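Print this page | E-mail this page

Mofokeng Evening Meals and Reading Room
Progress report to the Laltby Fund, second reporting period
Prepared by Hala El Sherbiny, program coordinator

Dear friends at the Fund,

Thank you for your patience while I got this together. I had meant to send it in June, when everything was fresh, but the reading room had its busiest stretch of the year just then and I kept putting the report at the bottom of the pile. I hope the extra detail makes up for the wait.

As you know, your grant of $3000 was meant to do one thing, which was to keep our doors open into the evening so that families coming straight from work could borrow books, get help with homework and sit down to something warm. We used to close at 4 and it broke my heart a little every time I turned the lock, seeing people hurry up the path with children in tow. We now stay open until 8 p.m. on four evenings a week, and I am very happy to tell you that the change has stuck. 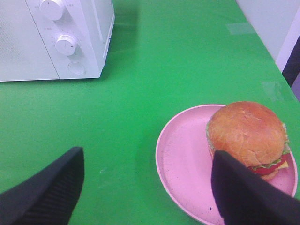 Did the longer hours bring in new readers, or only the same families later in the day?
Mostly new ones. Of the library cards we issued in this period, the greater part went to people who signed up after 5 p.m., and many of them told us they had never been inside before. Our old regulars still prefer the afternoon, when it is quiet and they can have the good armchairs.

Lending has grown along with the hours. We loaned 533 books in the period, and picture books led the way by a long mile, followed by cookbooks (I did not see that coming) and the big-print mysteries that our older readers pass from hand to hand. Lamduan Tanasarn, our evening lead, has started a shelf of books in Thai and Arabic, mostly from donations, and she keeps a little notebook where people can write down what they'd like to see on it. The notebook is nearly full. We would love to buy a few of those titles new, and you'll find a line for that in next period's budget.

Homework help has been a slower story. We planned on two tables and have only managed to staff one with any regularity. College students are wonderful with the children, but their schedules change every few weeks, and we lost our two steadiest helpers when spring classes ended. Lamduan has been talking with the high school about letting juniors and seniors earn service hours with us, and the counselor there was very encouraging - we should know more once the fall schedules are out.
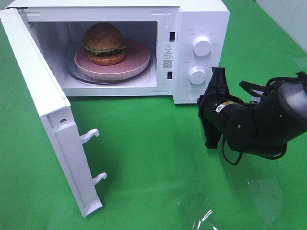
Suppers are still the part people thank us for most, and they are also the part that takes the most fussing over. Kukano, the lunch counter down the street, gives us what it hasn't sold by closing, so the menu is a bit of a surprise. Some nights it is soup, some nights rice and vegetables, and some nights somebody is standing there with a hamburger on a pink plate in the microwave, as happy as can be. We label everything for allergies before it goes out, and parents have asked us to post the evening's food on the front door by mid-afternoon, so we have begun doing that too.

The money has gone very nearly where we said it would. Evening wages took the largest part, as planned, and the heating and electric bills took a little more than I had hoped. We spent less on printing. Stellilus, the copy shop, gave us a kind discount on the new flyers, and I moved what was left over
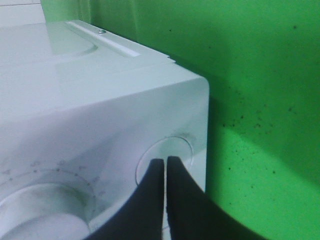

into book repair, where it was badly needed. Tape, glue and cloth for spines don't sound like much, but a box of well-loved picture books went back on the shelves instead of into recycling, and I count that as money well spent. The full ledger is attached, with receipts, and I'm glad to go through any line of it by phone.

There are a few things we would do differently. We started the evening story hour too late, at 7, and the smallest ones were asleep on coats before the end. It now begins at 6 and runs right alongside supper. That has meant being firmer about the food area - books stay on their side of the room, however good the chapter is.
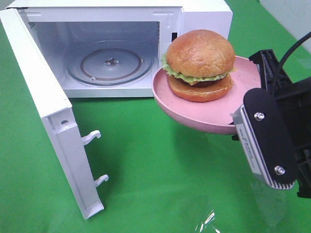
Closing up is the other thing we have had to learn, and I'd like to share our routine in case it is useful to your other grantees. One person takes the reading room and one takes the supper corner, and neither leaves before the other is done. Books go on the cart, chairs go up, and leftovers go home with whoever wants them. Our list asks for the microwave to be checked with its door wide open, so that you can see the bare glass turntable and be sure no one's dinner has been forgotten inside. Then it's lights, heat and the back door.

For the coming period we hope to fill the second homework table, buy the first new books for Lamduan's shelf, and try a monthly evening for grown-ups who want to practice their English. We are not asking to change the amount of the grant, only to shift a small part of it from printing to books. Please let me know whether you need that request on a separate form.

With warm thanks from all of us,
Hala El Sherbiny

Print this page | E-mail this page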